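From: Montri Siriwan
To: Yilma list
Date: April 13, 2026
Subject: Re: [yilma] Wrist views and the fork task

Roald Lindholm wrote:
> Thanks for the Pladeck numbers. Before I try to repeat them in
> Irkside, can you say more about what you changed? I read the notes
> twice and I still can't tell whether the gain comes from the wrist
> cameras or from the way you cut up the demonstrations. Also, are you
> still teaching the grasp from one fixed fork position? We tried that
> last year and it fell apart as soon as the fork was turned.

Hi Roald, hi everyone,

Great questions, and I'm glad you asked on the list, as two other people wrote to me off it with much the same thing.

The short answer is that it's the cutting up. We had wrist cameras in the old runs too, and they got us very little. What's new in Pladeck is that we split every demonstration at the point where the hand stops travelling and starts closing, and train the two parts with different views. Travel gets the head camera only. Closing gets the wrist camera, with the head view shrunk right down. It's such a small change that I nearly didn't bother trying it!

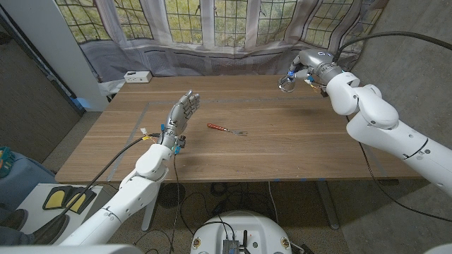 Fork task, Drirness bench. Posted by Montri Siriwan

On the fork position: no, we dropped the fixed start completely. The fork can go anywhere inside the grey tape, at any angle, and the person teaching is asked to change it every time. With the handle pointing left and the tines pointing right, as it is there, the right hand has the tines on its own side, and our old policy would go for the metal end nearly every time. The new one goes for the handle far more often, even if that means a longer reach across the table. I was so pleased the first time I saw it do that.

We trained 4 versions, all on the same demonstrations:

- head view all the way through
- head and wrist views together all the way through
- split, with the wrist view for closing only
- split, with the views swapped, as a check

The third was the clear winner. The second was hardly better than the first, and I think that's what you ran into in Irkside. The swapped one was awful, which cheered me up no end, as it means the split alone isn't doing the work.
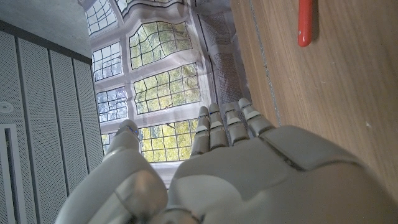 My guess about why two views all the way through did so poorly is that the wrist camera sees far too much that has nothing to do with the job. During travel the network can latch on to anything that happens to line up with a good demonstration. Look at how much of that view goes to the window and the trees outside it, and how little is left for the tabletop beyond the fingers. If the light on the leaves changes, a big share of the input changes with it, and the hand hasn't moved at all. Once the hand is down and closing, I'd expect the balance to be kinder, with the fork and fingertips taking up more of the picture. I haven't measured this properly. What I'd like to do is blank out the background during travel and see whether the second version catches up to the third. If it does, my guess is right and there may be an even simpler fix.

One thing to watch if you repeat it: we mark the split by finger speed, and slow teachers fool it. I had to correct 2 of ours by hand - easy to spot once you plot the speeds, but they did real harm before I found them. I'd check yours before training anything.

I can send the splitting script and the settings for all the versions. Would you be able to run the third one on your bench with your own cutlery? A different room and a different window would tell us a lot, and I'm very keen to know what happens.

Cheers,
Montri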